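Trimming the dead time out of our demonstrations

I spent most of June on a question that sounds too dull to write up: how much of each demonstration do you need to keep?

Our training set for the Cidia policy has 3000 demonstrations, all recorded with the hand-held gripper. Caroline Wanyama did most of the recording and I did the rest. We both have the same habit of pausing before a grasp, and the policy had picked it up. It would move over the table, stop with the fingers open and stay there.

Gladys Barasa suggested cutting the pauses before training. Her rule is simple. If the gripper pose changes by less than a small threshold and the finger width stays the same, drop the frame. We keep the last 4 frames of every pause so that the policy still sees a short settling phase before the fingers close.

I trained the two versions on the same settings and ran them on the same tasks. The trimmed version stalled far less often. It was slightly worse at lining up on thin objects, which I didn't expect. My guess is that some of the slow creeping movement before a grasp falls under the threshold and goes out with the pauses – I haven't checked that properly yet.

The blank views were the hardest to handle. With a plain surface filling most of the view, one frame looks much like the next, so we can't use image difference to find a pause and have to trust the pose track.
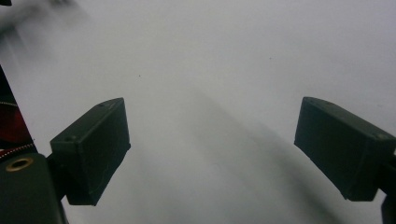

Gripper view over a pale surface, fingers open and nothing between them.

Shadows make it worse, as a soft one can shift when the person recording leans over and the gripper hasn't moved at all. An earlier version of the filter used pixels and kept a lot of frames for that reason.

Next I want to try 9 frames in place of 4, and a lower threshold for slow movement. Caroline is rerunning the thin objects first.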